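Chapter 6
Pricing a Product for the First Time

After reading this chapter, you should be able to:
Tell the difference between cost, price and value
Work out a break-even point from a simple set of figures
Compare three common ways of setting a first price
Decide when a discount is worth giving

6.1 Why price comes before promotion

Many new businesses write their advertising first and set their prices later. The result is often a message that doesn't fit what the customer is asked to pay. A product sold as the low-cost choice has to be one. A product sold on quality will confuse buyers if it is the cheapest on the shelf.

Price is also the only part of the marketing mix that brings money in. Product design, distribution and promotion all cost money before they return any. A small change in price can therefore have a larger effect on profit than the same change in sales volume.

This chapter follows Purves, a small firm in Ulovport that makes a kitchen faucet filter called the Skomonus. The firm has one product, one workshop and no sales staff. Its owners have to choose a price before they can approach stores or print a catalog. 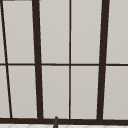 Figure 6.1 Window with dark frame and pale gray panes.

6.2 Cost, price and value

Cost is what the firm spends to make and deliver a product. Price is what the customer pays. Value is what the product is worth to the customer, and it differs from one customer to the next.

Costs come in two kinds. Fixed costs stay the same however many units are sold. Rent and insurance are fixed costs. Variable costs rise with each unit – parts, packaging and shipping are the usual ones.

Purves pays $86 in variable costs for each Skomonus unit. The owners first thought of a price of $139. At that price, each sale leaves $53 to go toward fixed costs. This amount is called the contribution per unit.

Suppose the firm plans to sell 500 units in its first year. The total contribution would be $26,500. If fixed costs are lower than that, the firm makes a profit. If they are higher, it makes a loss, and the owners must raise the price, cut costs or sell more units.

To find the break-even point, divide total fixed costs by the contribution per unit. Round any fraction up to the next whole unit.

6.3 What the customer compares

Customers rarely judge a price by itself. They set it beside something else: a rival product, the price they paid last time, or the cost of doing nothing. The main rival to the Skomonus is the Treltia, which costs less but needs new cartridges more often. A buyer who looks only at the shelf price will choose the Treltia. A buyer who adds up two years of cartridges may not.

Purves surveyed 804 households before setting its price. The survey asked what people now used, what they spent on it and what they disliked about it. It did not ask "How much would you pay?" Answers to that question tend to be unreliable – people have no money at stake when they reply. 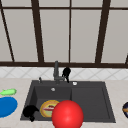 6.4 Three ways to set a first price

Cost-plus pricing adds a fixed markup to the cost of each unit. It is easy to work out and easy to explain to a lender. Its weakness is that it takes no account of what customers think the product is worth.

Competitor-based pricing starts from what rivals charge. It suits markets where products are much alike. A firm that uses it still has to check that its own costs are covered.

Value-based pricing starts from the benefit to the customer. It takes more research than the other two and works best when the benefit can be put into dollars. Section 6.5 applies all three methods to the Skomonus, using the costs given in Section 6.2.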